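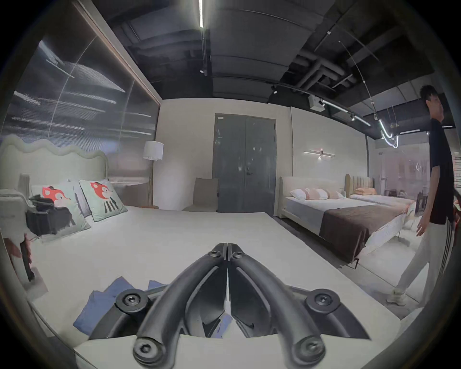 Tela azul sobre el colchón blanco.

Viernes, y sigo durmiendo mal. Mi cuñada insiste en que la culpa es del colchón, y como ella cambió el suyo en junio y desde entonces habla como si hubiera nacido otra vez, me toca a mí convertirme. No me convence. Dormí ocho años en un sofá cama con un muelle en las costillas y dormía como un tronco.

El Skosmont cuesta 678 euros. El Sovdale, 200 menos, y me juego lo que sea a que por dentro llevan lo mismo. Pregunté por la diferencia y me hablaron de «zonas de descanso». ¿Zonas? Yo descanso entero o no descanso. También me recomendaron un libro de una tal Sandrine Huet, que propone acostarse a la misma hora durante 51 noches seguidas y anotar lo que se sueña. Lo hojeé por educación. Dedica un capítulo a respirar por la nariz – como si hasta ahora hubiera usado las orejas. 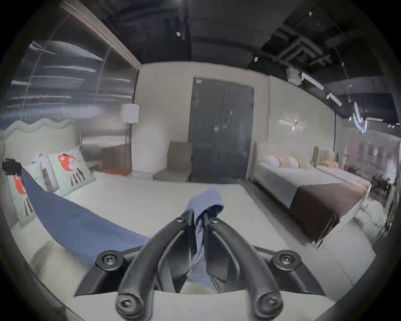
Lo de las pastillas tampoco lo veo. Las Atinga, de valeriana y no sé qué más, me dejaron la boca amarga y a las tres y diez estaba en la cocina comiendo galletas de pie. La aplicación Ernex, que me instaló mi sobrino, me puso anoche un 55 de calidad de sueño. No dice sobre cuánto. Esta mañana, eso sí, me felicitó por mi «fase profunda» de las cuatro, hora a la que yo estaba leyendo el prospecto de la valeriana.

Sospecho del café de la tarde, pero eso es gratis y a mi cuñada no le interesa. Mañana lo dejo a mediodía. Y bajo la persiana del todo, que la farola nueva da justo en la almohada.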